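Início | Cidade | Opinião | Cultura | Cartas | Arquivo

Opinião
Por Yolanda Zapata
Dezembro

A fruta da cantina não precisa ser bonita

A escola onde meus dois filhos estudam trocou o fornecedor de frutas no começo do semestre. O contrato novo, com a distribuidora Grida, pede fruta "de primeira, calibre uniforme, sem manchas". O antigo não pedia nada disso. Comprava-se do sítio dos Carhuamaca, a meia hora da cidade, e vinha o que o pomar dava naquela semana. Às vezes vinham maçãs pequenas, às vezes tortas, às vezes com uma marca de granizo do tamanho de uma unha.

Li o contrato inteiro porque pedi uma cópia na secretaria. São 30 páginas, e quatro tratam da aparência da fruta. O sabor não aparece em nenhuma. O tempo entre a colheita e a entrega aparece uma vez, num anexo, com um prazo tão largo que a maçã pode passar meses em câmara fria antes de chegar ao prato de uma criança.

Não tenho nada contra câmara fria. Sem ela não haveria maçã fora da safra, e prefiro que meus filhos comam maçã guardada a que comam biscoito. O que me incomoda é pagar mais caro por uma exigência que não melhora a refeição. A escola gasta 4000 por mês com frutas no contrato novo. Rosaura Carhuamaca me mostrou as notas do ano passado e o valor era bem menor, com entrega incluída.

A exigência de aparência também muda o que acontece no pomar. Uma fruta com mancha na casca continua boa para comer, mas deixa de ter comprador. Vai para suco, se houver indústria por perto, ou fica no chão. Para escapar disso, o produtor pulveriza mais vezes e desbasta mais cedo. Tudo isso custa, e o custo volta na conta da cantina.

Há quem diga que criança só come fruta bonita. Na minha casa isso não se confirma. Criança come fruta cortada, oferecida na hora certa, com fome e sem pressa. Na escola, o intervalo da manhã é curto e a fruta é entregue inteira na fila. Metade dos alunos não tem tempo de comer uma maçã inteira, seja ela perfeita ou torta. Se a direção quer menos desperdício, pode começar por uma faca e uma tábua na cozinha, e por uns minutos a mais de recreio. Um prato com maçãs na mesa, ao alcance de quem passa, também ajuda mais do que uma cláusula sobre calibre.

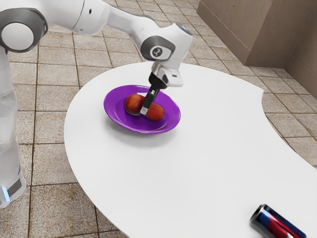
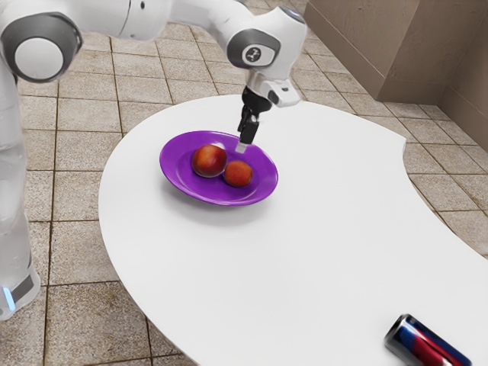 Walter Arango discorda de mim nesse ponto e pediu que eu registrasse a objeção. Para ele, a cláusula de aparência protege a escola: sem uma regra escrita, o fornecedor entrega o que sobrou da feira, e a cozinha não tem como recusar. Disse que já viu caixa com fruta podre no fundo e que, sem padrão, a reclamação vira bate-boca na porta dos fundos.

O argumento é razoável, e concordo com a parte da regra escrita. Fruta podre se recusa, e isso deve estar no papel. Mas podre e manchada são coisas diferentes, e o contrato atual trata as duas do mesmo jeito. Bastaria dizer que a fruta deve estar firme, sem podridão, sem ferimento aberto, e colhida ou retirada da câmara dentro de um prazo curto. Qualquer cozinheira confere isso na entrega. O calibre pode ficar de fora.

A escola do bairro Ñahui fez algo parecido. O edital de lá aceita frutas de tamanhos variados e divide a compra entre o atacado e dois produtores da região. Quando falta de um lado, o outro cobre. Socorro Escobar, que cozinha lá, me contou que a única dificuldade foi acertar as porções, e que hoje ela serve por peso.

O contrato com a Grida vence no meio do ano que vem e a direção ainda não disse se pretende renovar nos mesmos termos. Já entreguei na secretaria uma proposta de redação para a cláusula, com cópia para o conselho escolar. Quem quiser assinar encontra a folha no balcão da entrada, até o fim das aulas.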